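Ciltden Issues Revised Maintenance Schedule for the Linimo Tabletop Cell

Feb 16, 2021 - Ciltden has released a revised maintenance schedule for Linimo, its compact tabletop handling cell. The schedule covers finger inspection, surface cleaning and camera alignment, and replaces the instructions shipped with the cell in November.

Gripper fingers

Operators should compare the two finger tips with the gripper fully open. Both tips must rise to the same height in the wrist camera view. Light gray wear on the edges is acceptable. A cracked rib or a chipped tip is not, and the fingers are then replaced as a pair.

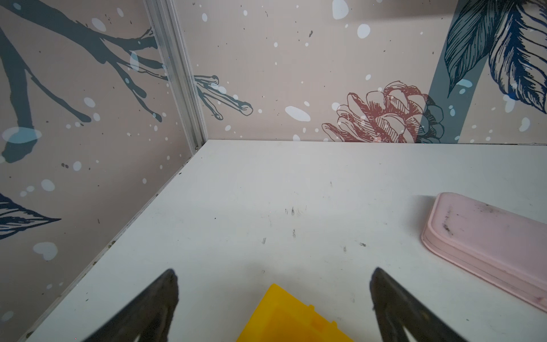
The reference pick uses a small block placed between the open fingers. The gripper closes at reduced speed and holds for 23 seconds. If the block shifts during the hold, the finger mounts are checked before production work resumes.

Work surface

White tabletops collect dark scuffs where the fingers touch down most often. Marks do not affect gripping but can be picked up by the vision software as small parts. Ciltden now specifies a wipe-down after about 80 cycles, with a dry cloth along the wall seams, where debris gathers.
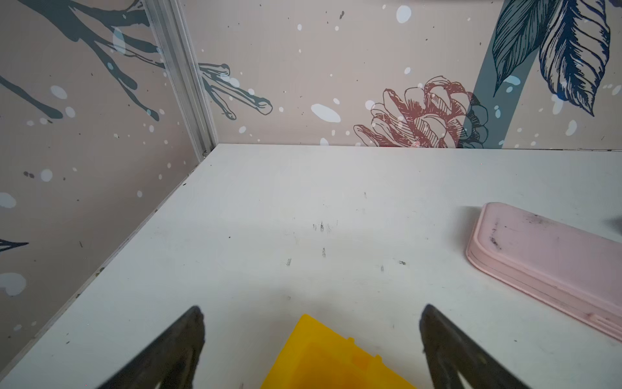 Mok, which runs the cell on mixed small parts, asked for the cleaning interval to be tied to cycles. Its technicians said the earlier calendar interval was too long in busy weeks and too short in slow ones.

Finger mounts

Each bracket is checked for play with the gripper open and the arm parked. Screws are tightened by hand with a Phillips screwdriver, alternating between them. Power tools are not approved for this joint. After tightening, the reference pick is run 2 times.
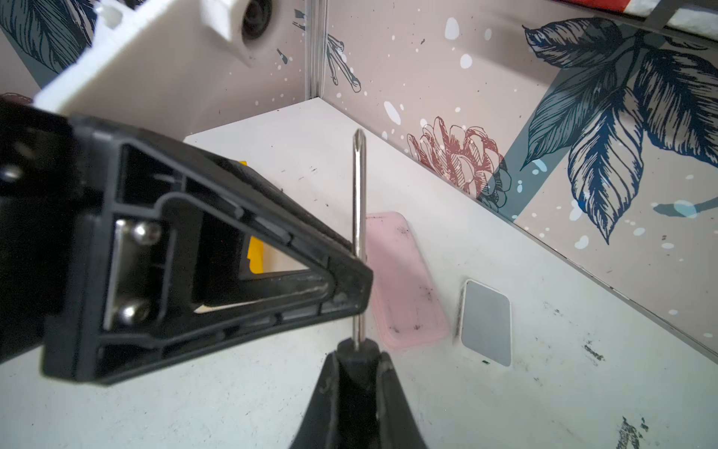

Availability

The revised schedule applies to all Linimo cells now in service and is supplied at no charge. Replacement fingers and brackets are stocked by Kidach, the parts distributor for Ciltden. Orders should state the serial number on the base plate.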